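Relatório de progresso: recuperação de computadores de secretária
Projeto Kulby, apoiado pelo fundo Zillia
Última atualização: 18 de abril de 2024

O financiamento cobre a recuperação de 400 computadores de secretária usados, doados pela Gondanix, e a sua entrega a escolas e associações. A recolha está concluída e as máquinas encontram-se na oficina da Coste. A triagem começou pelos modelos com processador já instalado, que dão menos trabalho e permitem testar a placa-mãe logo no primeiro dia.

A fase atual é a da memória. Em cada caixa aberta verificam-se os módulos, as ranhuras DIMM e as patilhas de fixação. Os módulos que passam no teste voltam a ser usados; os restantes seguem para reciclagem. 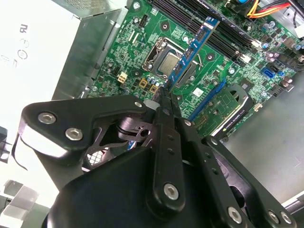 Porque não se compra memória nova para todas as máquinas?
A verba de peças é de 1000 euros e tem de chegar também para discos e fontes de alimentação. Com módulos reaproveitados, essa verba fica reservada para o que não se consegue recuperar.

Houve 2 atrasos neste período. O primeiro deveu-se à entrega tardia das pastas térmicas. O segundo resultou de um erro nosso no registo: parte dos módulos foi guardada sem indicação da capacidade e teve de ser testada outra vez. As caixas de arrumação passaram a ter etiqueta própria e a folha de registo foi corrigida.

Falta fechar a memória, instalar os discos e fazer o ensaio final de cada computador. Mantemos julho como mês de entrega. Não pedimos reforço de verba nesta altura. As faturas das peças seguem em anexo separado.

Contacto: secretariado do projeto Kulby | © 2024 Kulby | Voltar ao topo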